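로봇팔 살 돈으로 탁자부터 고민하는 사람의 견적 일기

2024. 05. 23.

요즘 제 브라우저 탭이 어떤 상태냐면요, 절반이 로봇팔이고 나머지 절반이 탁자예요. 진짜로 탁자요. 원목 상판, 철제 다리, 높이 조절되는 거, 안 되는 거… 지난 글에 댓글로 "그래서 팔은 언제 사세요?" 하고 물어보신 분이 계셨는데, 그 답을 하려고 쓰다 보니 글이 또 길어졌습니다. 커피 한 잔 가져오세요 ㅎㅎ

처음 오신 분들을 위해 짧게만. 저는 작은 작업실에서 잡다한 물건을 집어 옮기는 로봇을 만들어 보는 중이고, 프로젝트 이름은 Gralley예요. 이름에 별 뜻은 없어요. 폴더를 만들 때 오타가 났는데 그대로 굳었습니다. 공장처럼 똑같은 상자만 줄줄이 오는 게 아니라 납작한 것, 뾰족한 것, 구멍 난 것이 한 탁자에 섞여 있는 상황을 다루고 싶어서 시작했고, 4월까지는 전부 시뮬레이션 안에서만 돌렸어요. 그러다 슬슬 실물 장비를 들일 때가 됐다 싶어서 예산표를 열었는데… 열자마자 닫고 싶더라고요.

예산표 첫 줄은 팔이 아니었어요

팔은 사는 게 아니라 빌리기로 했어요. 이건 꽤 빨리 정했습니다. 연구용 팔을 새로 사는 건 제 통장으로는 농담이고, 중고는 컨트롤러 상태를 확인할 자신이 없고요. 그래서 팔 대여료는 따로 빼 두고, 그 밖에 제가 직접 사야 하는 주변 장비에 쓸 수 있는 돈이 딱 713만 원입니다. 왜 이렇게 애매한 숫자냐 하면 적금 하나 깨고 작업실 보증금 차액 돌려받은 걸 더하니까 이렇게 나왔어요. 저도 좀 예쁜 숫자였으면 좋겠어요.

처음에는 이 돈이면 넉넉하다고 생각했거든요. 그런데 항목을 적기 시작하니까 그리퍼, 손가락 패드, 손목 카메라, 외부 카메라, 조명, 탁자, 바닥 고정판, 비상정지 버튼, 케이블, 케이블 정리하는 케이블(?)까지 줄줄이 나오는 거예요. 케이블은 정말 무서워요. 하나하나는 쌌는데 장바구니에 담아 놓으면 그리퍼 손가락 값이 되어 있어요.

그래서 방법을 바꿨어요. 시뮬레이션에서 하루 종일 작업을 돌려 놓고, 화면을 옆에 띄운 채로 "이 장면을 실물로 하려면 뭐가 필요하지?"를 하나씩 적었습니다. 카탈로그를 보고 있으면 다 필요해 보이는데 작업 화면을 보고 있으면 의외로 필요한 게 좁혀지더라고요.

손목 시점에서 보이는 돈

제일 많이 들여다본 건 그리퍼 쪽에서 내려다보는 시점이에요. 외부 카메라 화면만 볼 때는 몰랐던 게 여기서 꽤 나왔어요. 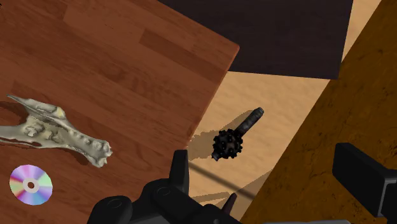 그리퍼 바로 위에서 본 탁자 모서리. 해골 옆에 CD, 철퇴는 탁자 밖.

제가 이 화면을 보고 제일 먼저 적은 메모가 "손가락이 너무 크게 보인다"였어요. 화면 아래쪽을 검은 손가락하고 링크가 꽤 차지하고 있죠. 집을 물건을 봐야 하는데 내 손이 시야를 먹고 있는 거예요. 실제로 카메라를 달면 위치를 조금 띄워야 할 테고, 그러면 브래킷이 필요하고, 브래킷을 맞춤으로 깎으면 또 돈이고요. 그래서 손목 카메라 항목 밑에 "브래킷 (조절식!!)"이라고 느낌표 두 개를 붙여서 적었습니다.

그다음은 CD예요. 반사면이 위로 오게 누워 있으니까 무지개색이 부채꼴로 쫙 퍼지는데, 보기에는 예쁘지만 저는 한숨부터 나왔어요. 저렇게 각도 따라 색이 바뀌는 물건은 색으로 구분하는 방식이 고생을 많이 하거든요. 게다가 얇고 바닥에 딱 붙어 있으니 뭉툭한 손가락으로는 가장자리를 들어 올리기가 힘들 것 같고요. 가운데 구멍을 노리는 방법도 생각해 봤는데, 그러려면 손가락 끝이 훨씬 가늘어야 해요. 그러니까 이 CD 한 장이 제 예산표에서 조명하고 손가락 패드 두 줄을 건드린 셈이에요. 이 녀석 참 비싸요.

뼈 쪽은 반대로 울퉁불퉁해서 걱정이에요. 움푹 들어간 데도 있고 뾰족하게 뻗은 데도 있어서 평평한 패드로 물면 닿는 면이 얼마 안 나올 것 같아요. 저는 원래 딱딱한 패드 한 종류로 버티려고 했는데, 이 물건 때문에 말랑한 패드를 한 벌 더 넣었습니다.

그림자도 한 번 보고 가셔야 해요. 철퇴 그림자는 오톨도톨한 머리 모양을 따라 나란히 생겼고, 그리퍼 가까운 쪽에도 삼각형으로 길게 뻗은 그림자가 있어요. 깊이 카메라만 쓰면 신경을 덜 써도 되겠지만 저는 일반 카메라도 같이 쓸 생각이라, 조명을 한 방향에서 세게 주는 건 포기했어요. 넓게 퍼지는 조명을 양쪽에 두는 걸로 수정! 이렇게 줄이 하나 또 늘었습니다…

그리퍼 견적: 3곳에 물어봤어요

견적은 3곳에서 받았고, 그중 한 곳은 답이 아직 안 왔어요 (기다리고 있습니다, 사장님). 답이 온 두 곳이 Hiriler하고 Druko인데, 성격이 완전히 달라서 비교하는 재미가 있었어요.

Hiriler는 본체가 비싸고 손가락은 싸요. 손가락 끝을 나사 두 개로 갈아 끼우는 방식이라 가는 것, 넓은 것, 말랑한 것을 그때그때 바꿀 수 있고, 도면도 공개해 줘서 나중에 직접 뽑아 써도 된대요. 패드 한 벌까지 넣으니 300만 원이 나왔습니다. 제 전체 예산을 생각하면 손이 좀 떨리는 금액이죠.

Druko는 본체가 훨씬 저렴해요. 처음에는 이걸로 거의 마음을 굳혔어요. 그런데 손가락이 일체형에 가까워서 모양을 바꾸려면 손가락 모듈을 통째로 사야 하고, 그 모듈 값이 만만치 않더라고요. 모듈을 두 벌 넣고 더해 보니까 차이가 확 줄었어요. 거기다 대여할 팔에 붙이려면 중간 플랜지를 따로 주문해야 한다는 말을 메일 맨 끝에 작은 글씨로 적어 놨어요. 이런 건 위에 적어 주시면 안 될까요?

이 대목에서 도움을 많이 준 분이 Zdeňka Šimko 씨예요. 예전에 온라인 스터디에서 만났고 지금은 장비 대여 쪽 일을 하고 있어요. 제가 표를 보냈더니 금액 이야기는 하나도 안 하고 이렇게 답이 왔어요. "처음 한 달 동안 손가락을 몇 번이나 바꿀 것 같아?" 저는 자신 있게 한두 번이라고 썼다가, 시뮬레이션 폴더에서 손가락 모델을 바꾼 기록을 보고 조용히 지웠습니다. 엄청 많이 바꿨더라고요. 그래서 마음이 Hiriler 쪽으로 많이 기울었어요. 아직 주문은 안 했습니다. 세 번째 견적을 받고 결정할 거예요!

탁자가 왜 이렇게 어렵죠

자, 드디어 탁자. 저는 탁자를 제일 나중에 정하려고 했어요. 상판 넓고 안 흔들리면 되는 거 아냐? 하고요. 그런데 방 전체가 보이는 시점으로 화면을 돌려 놓고 나니까 생각이 바뀌었어요.

일단 팔이 탁자의 한쪽 끝 가까이에 있고 탁자는 길어요. 화분은 저 반대쪽 끝에 있고요. 저는 저 화분 자리까지 전부 작업 공간이라고 착각하고 있었는데, 팔이 편하게 손을 뻗는 범위하고 탁자 길이는 전혀 다른 이야기죠. 너무 당연한데 가구를 고를 때는 잊어버려요. 긴 탁자가 멋있어 보이니까요.

그래서 작업 영역을 따로 정했습니다. 상판 위에서 가로 80cm 안쪽에만 물건을 놓기로요. 이러면 카메라도 그 안만 잘 보면 되고, 조명도 그 안만 고르게 비추면 돼요. 나머지 공간은 노트북 놓고 커피 놓고 (커피는 안 된다고 Zdeňka 씨가 그랬어요) 공구 놓는 자리로 쓰면 되고요. 탁자 길이 욕심을 버렸더니 탁자 값이 확 내려갔어요.

상판 색도 은근히 고민거리예요. 시뮬레이션에 깔아 둔 건 붉은 갈색에 결이 뚜렷한 나무 상판인데, 이런 무늬 위에서는 갈색 계열 물건이 묻힐까 봐 걱정이고, 그렇다고 새하얀 상판을 사자니 밝은 뼈 색이 묻힐 것 같아요. 결국 나무 상판을 사고 그 위에 무광 매트를 바꿔 깔면서 시험해 보는 걸로 정했습니다. 매트는 싸니까 여러 색으로 살 수 있어요. 예산표에서 유일하게 마음이 편한 줄이에요.

그리고 사람 자리. 탁자 옆에 빨간 의자가 바짝 붙어 있는 걸 보고 있으니 좀 뜨끔했어요. 저도 작업실에서 딱 저렇게 앉아 있을 것 같거든요. 시뮬레이션이야 제가 다칠 일이 없지만, 실물 팔이 움직이는데 의자를 그만큼 당겨 앉아 있는 건 안 되죠. 그래서 비상정지 버튼을 하나에서 두 개로 늘렸어요. 하나는 탁자 모서리, 하나는 제 키보드 옆. 여기는 아끼지 않기로 했습니다. 바닥에 노란 테이프로 선도 그을 거예요. 테이프 값은 표에 안 넣었어요, 집에 있어요.

바닥 이야기도 조금. 제 작업실 바닥도 타일인데, 물건이 탁자 밖으로 나가면 그걸로 끝이에요. 팔은 못 주워 와요. 철퇴처럼 머리가 둥글고 손잡이가 달린 물건은 굴러가면 어디까지 갈지 모르겠고요. 그래서 상판 둘레에 낮은 턱을 둘러 볼까 했는데, 턱이 있으면 그리퍼가 가장자리에 낮게 들어갈 때 부딪힐 수 있잖아요. 얇은 고무 몰딩 정도로 타협할 생각이에요. 이거 해 보신 분 계시면 댓글 좀 부탁드려요. 진심으로 궁금해요.

가장자리 얘기가 나온 김에, 그릇하고 거미가 상판 오른쪽 가장자리에 있는 것도 저한테는 숙제예요. 거미는 다리가 가늘고 길게 사방으로 퍼져 있어서 어디를 잡아야 할지 아직도 모르겠어요. 몸통을 잡자니 다리가 먼저 닿고, 다리를 잡자니 너무 가늘고. 팔 받침에서도 가까운 편이라 팔꿈치를 어떻게 접고 들어가느냐도 봐야 하고요. 손가락 모양을 한 번에 확정해서 주문하면 안 되겠다고 생각한 건 절반쯤 이 거미 탓입니다. 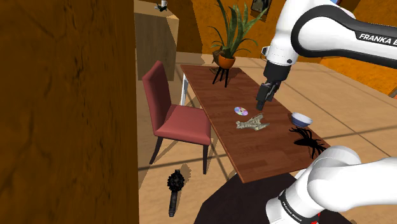
팔은 빌려도 컴퓨터는 못 빌리겠더라고요

화면 속 팔에는 검은 띠에 FRANKA E까지 글자가 보이죠. 제가 대여 문의를 넣은 것도 비슷한 급의 연구용 팔인데, 어느 모델이 올지는 재고를 보고 알려 준다고 해서 아직 확정은 아니에요. 모델이 바뀌면 고정판 구멍 위치부터 다시 봐야 하니까 고정판 주문은 일부러 미뤄 두었습니다. 미리 샀다가 구멍이 안 맞으면 그건 그냥 비싼 철판이잖아요.

컴퓨터는 Neves에서 조립 견적을 받았어요. 처음 견적에는 그래픽카드가 아주 근사한 게 들어 있었는데, 학습은 클라우드에서 돌리고 작업실 컴퓨터는 팔 제어하고 카메라 영상 받는 일만 하면 되거든요. 그래서 카드를 한 단계 내리고 대신 USB 컨트롤러를 나눠 꽂을 수 있는 보드로 바꿨어요. 카메라 여러 대를 한 컨트롤러에 몰아 꽂았다가 화면이 뚝뚝 끊기는 걸 전에 겪어 봐서요. 그때 저는 이틀 동안 제 코드를 의심했답니다. 코드는 죄가 없었어요.

Neves 담당자분이 친절하셔서 운영체제 설치 빼고 부품만 조립하는 걸로 다시 계산해 주셨고, 소음 얘기도 해 주셨어요. 작업실이 좁으니까 팬 소리가 종일 들리면 힘들 거라고. 맞는 말이라 쿨러는 좀 좋은 걸로 넣었습니다.

그래서 지금 표가 어떻게 생겼냐면

깔끔하게 항목별 금액을 다 적어 드리고 싶은데, 견적이 덜 와서 금액이 자꾸 바뀌어요. 대신 지금 기준으로 마음이 정해진 것과 아닌 것만 적어 볼게요.

거의 정한 것
그리퍼는 Hiriler, 패드는 딱딱한 것과 말랑한 것 둘 다
탁자는 짧고 무거운 것, 나무 상판에 무광 매트
퍼지는 조명을 양쪽에
비상정지 버튼 두 개
컴퓨터는 Neves 수정 견적대로

아직 모르는 것
손목 카메라 브래킷 (기성품이 안 맞으면 제작)
고정판 (팔 모델 나오면)
가장자리 몰딩
외부 카메라를 한 대로 버틸지

외부 카메라가 제일 고민이에요. 팔이 내려와서 작업하면 팔이 물건을 가리는 방향이 꼭 생기잖아요. 한 대면 그 방향이 통째로 안 보이고, 두 대면 돈도 들지만 보정 작업이 두 배예요. 저는 보정판 들고 이리저리 흔드는 시간을 세상에서 제일 싫어하거든요. 일단 천장에 레일만 길게 달아 두고 카메라는 한 대로 시작할까 해요. 레일이 있으면 나중에 추가하기 쉬우니까요.

아 그리고 예비비! 처음 표에는 예비비가 없었어요. Zdeňka 씨가 표를 보고 두 번째로 한 말이 "깨질 물건 값은 어디 있어?"였습니다. 그리퍼가 깨 먹을 그릇 값, 그릇 때문에 찢어질 패드 값, 급하게 시키느라 비싸진 배송비 같은 거요. 그래서 외부 카메라 한 대 몫을 예비비로 옮겼어요. 위에서 카메라를 한 대로 시작한다고 한 데에는 이 사정도 있습니다, 네.

주문 순서

순서도 나름 정했어요. 탁자가 제일 먼저예요. 배송이 오래 걸리고, 탁자가 있어야 조명 높이도 카메라 높이도 잴 수 있으니까요. 그다음이 컴퓨터, 그다음이 그리퍼. 팔은 맨 마지막에 받을 거예요. 대여는 받는 날부터 돈이 나가기 시작하는데, 팔은 와 있고 탁자는 아직 물류센터에 있으면 속이 타겠죠. 지난번에 프린터 빌렸을 때 딱 그랬어요. 필라멘트가 늦게 와서 빌린 프린터를 구경만 했어요.

탁자가 오기 전까지는 시뮬레이션 쪽 작업을 실물에 맞춰 줄이려고 해요. 탁자 길이를 실제로 살 제품에 맞추고, 물건이 놓이는 자리도 아까 말한 작업 영역 안으로 옮기고, 의자는 뒤로 좀 빼고요. 화분은… 화분은 그냥 둘까 봐요. 주황색 화분이 마음에 들어요. 실제 작업실에도 비슷한 걸 하나 사고 싶은데 그건 예산표 말고 제 용돈에서 나가야겠죠?

탁자 후보 두 개는 다리 사진하고 같이 다음 글에 올릴게요. 다리가 흰색인 것과 검은색인 것 중에 고민 중인데, 흰색이 먼지는 덜 보일까요? 써 보신 분들 의견 기다립니다!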